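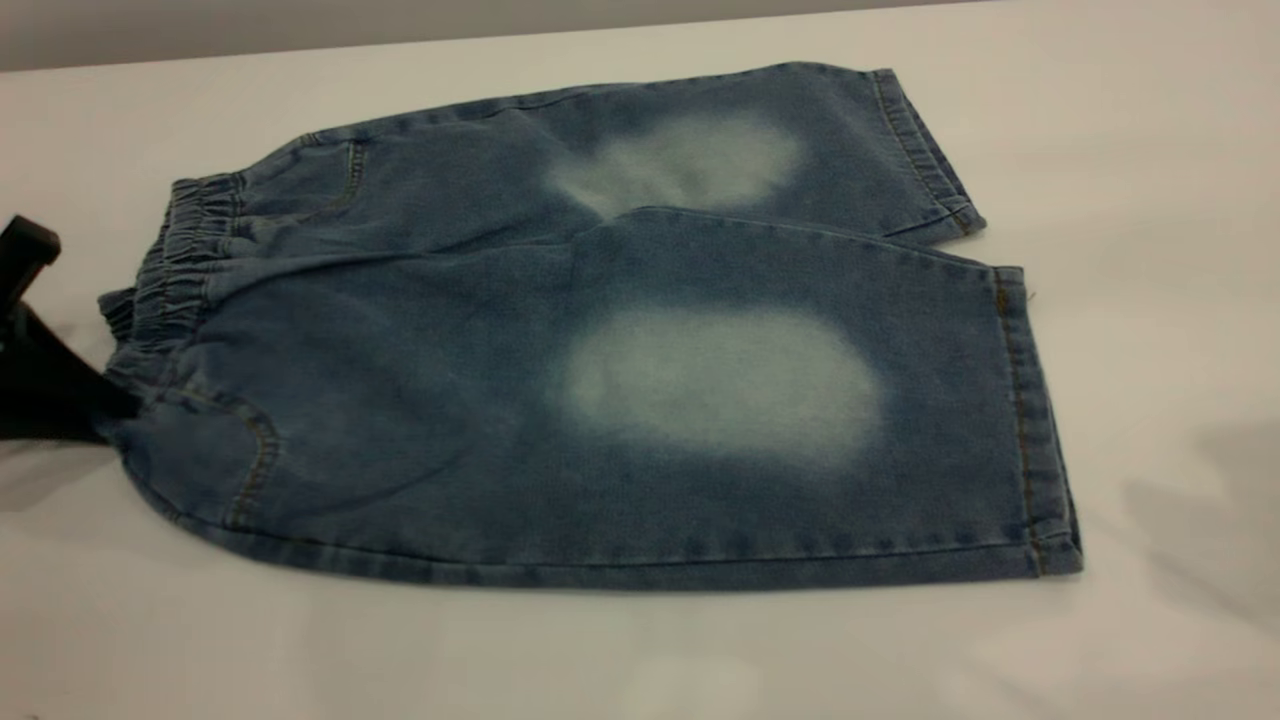 According to Nelli Hyvönen, people in Jendby will forgive a mark much sooner than they will forgive a surprise. If the listing says "faded on one leg", the thing is gone by supper. If it says "good condition" and the parent finds the fade at home, there is a message in the group chat before the bag is unpacked.

Figure 2. Blue denim shorts with a gathered waistband, folded cuffs and a pale, soft-edged patch on each leg.

4.2 Words for wear

Her remark set us on what became the most enjoyable part of the study. We had gone into the listings looking for prices and sizes, and kept being pulled away by the adjectives. Parents who pass on children's clothes have a rich and surprisingly settled vocabulary for the state a garment is in, and very little of it matches the condition scale that the swap group itself provides (new, as new, good, worn). Of the 258 listings we read in full, 91 used the scale and added nothing to it. The rest either ignored it or put it down and then argued with it: "good, but see knee", "worn, in the nice way", "as new if you don't mind grass".

Loss of colour gets the finest treatment of all. Writers in our set kept faded, washed out, sun-faded, bleached and gone pale well apart, and the differences are worth setting down with some care. Faded is mild and often friendly, and is used of a whole garment. Washed out is the same condition with a bit of regret in it. Sun-faded tells the reader where the item has spent its time, usually a windowsill or a clothesline, and nearly always comes with a location on the body of the garment ("sun-faded across the shoulders"). Bleached is the tricky one. It can mean an accident with a cleaning product, or it can mean a look the maker intended, and the word alone does not settle which. Denim such as the pair in Figure 2 is where this ambiguity bites hardest, as a pale area with blended edges could be listed honestly under several of these words, and readers then have to guess at cause from a term that was only meant to report colour.

What delighted us is how writers get around the problem. They add a short tag, most often "meant to be like that" or "from the shop like that", and the tag is so regular in its wording and its place (always after the colour term, never before) that we came to think of it as a small piece of grammar. It does not occur with holes, though we had expected it to, jeans being sold torn as often as they are. Holes get "on purpose" instead. We have no good account of this split and would love to hear one.

Holes and thin spots follow a different pattern again. They are measured, and the measures come off the kitchen table: a pea, a lentil, a two-dollar coin, once a slice of carrot. No writer gave centimetres for a hole, although plenty gave centimetres for an inseam in the same sentence. Stains are dealt with by origin where it is known (beet, blueberry, marker) and by colour where it is not, so that "a blueberry stain" and "a purple stain" make different claims about how much the writer knows.

We also compared the group with Lotard, a paid resale site that many of the same families use. The contrast is sharp. On Lotard the tags shrink or vanish, "meant to be like that" becomes "distressed style", and food is hardly mentioned at all. One parent had listed the same rain jacket in both places. In the swap group it was "a bit cooked at the cuffs, still keeps the wet out"; on Lotard, "light wear to cuffs, waterproof". Both are fair descriptions of a jacket, and a linguist could spend a happy afternoon on the gap between them.

Two limits apply here. First, the group's moderators trim any post longer than 400 characters, and trimming probably falls on exactly the tags and asides that interest us. Secondly, our listings come from one growing season of the group, which closed to new members in November, and a phrase such as "a bit cooked" may belong to three or four lively writers – we suspect it does – and not to Jendby as a whole. The interviews in Section 5 help with the second point. Several parents told us they had picked up wording from posts they admired, and one kept a note on her phone of phrases to steal.

4.3 Words for size

Size is harder to write about with the same cheer, mostly on account of the numbers. Labels in the listings follow at least three systems, and writers rarely say which.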